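The Clean Desk Rule Can Go

Every March my office rediscovers tidiness. A memo goes out, bins get rolled down the aisles, and we are told that a bare surface makes for a clear head.

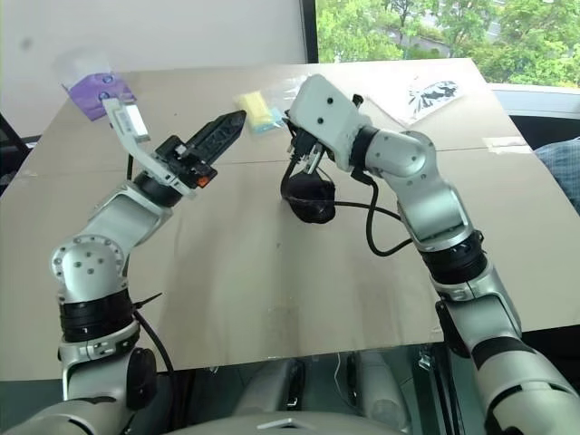 Adaeze Isah wrote to me after my last column to say I was being unfair. She cleared her desk two years ago, she says, and has not lost a piece of paper or missed a deadline in all that time. She would like me to try it for a month before I make fun of it again.

Fine, I tried it. I lasted the month. What I had at the end was a very nice desk and a bottom drawer I could no longer close. The papers had moved eighteen inches down and become harder to find. My deadlines went about as they always go, and I can't say the desk had much to do with it either way.

I don't doubt that Adaeze gets her work done. I suspect she got it done before, too. People who like order are often good at deadlines, and then the empty desk gets the credit.

What bothers me is the selling. Udlow, the firm our managers hired to run the spring push, charges 4000 dollars for a one-day workshop and leaves behind a binder. I read the binder. It claims that workers with clear desks are happier, and it gives no source. When I asked for one, Kaiwen Guo in our front office passed along the firm's answer, that the benefit was "widely felt" -- by whom, they didn't say.

Meanwhile Shuzhen Gu, two desks over, works behind a wall of folders and can put her hand on any invoice since she started. Under the new rule she has to box them up by six every evening and unpack them again in the morning. She has timed it. It takes her 20 minutes a day, and that time is not in the binder.

Let people who want a bare desk have one. The rest of us would like our piles back, and I would like to see what else that 4000 dollars could have bought. The heating on our floor still doesn't work.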